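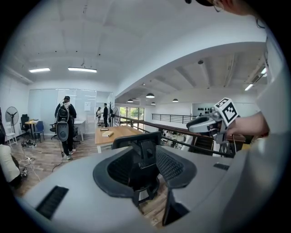

Am zweiten Tag hätten sich die Handgelenke daran gewöhnt und danach mache es richtig Spaß, meint Impi Ojala, und wer schon einmal einem Kind das Schleifebinden beigebracht habe, bringe eigentlich alles mit. Wir freuen uns sehr über diesen Satz, denn genau solche Leute suchen wir wieder!

Für unser Projekt Clellisora suchen wir bei Firnon in Ponitz Teilnehmerinnen und Teilnehmer, die Robotern alltägliche Handgriffe vormachen – mit einem Greifer in der Hand, an einzelnen Terminen auch per Fernsteuerung. Tassen einräumen, Handtücher falten, Besteck sortieren, eben all das, was einem selbst so leicht von der Hand geht und einer Maschine noch so schwerfällt. Bis zum Herbst möchten wir etwa 1000 Durchgänge zusammenbekommen, und dabei darf ruhig auch mal etwas herunterfallen.

Was Sie mitbringen sollten: Geduld, ein wenig Freude an Wiederholungen und die Bereitschaft, im Stehen zu arbeiten. Technische Vorkenntnisse brauchen Sie keine, Links- wie Rechtshänder sind herzlich willkommen. Sie sollten volljährig sein und an mindestens fünf Tagen Zeit haben, gern auch über mehrere Wochen verteilt. Die Einweisung dauert einen Vormittag und wird selbstverständlich mitbezahlt.

Für alle fünf Tage zusammen zahlen wir 139 Euro pro Tag, Getränke und ein warmes Mittagessen gibt es dazu. Wir arbeiten in Gruppen von höchstens 10 Personen.

Schreiben Sie uns bitte bis zum 19. Juli 2022 ein paar Zeilen, ganz formlos, mit dem Stichwort »Clellisora« und Ihren möglichen Terminen. Wer im Juni schon dabei war, darf sich sehr gern noch einmal melden.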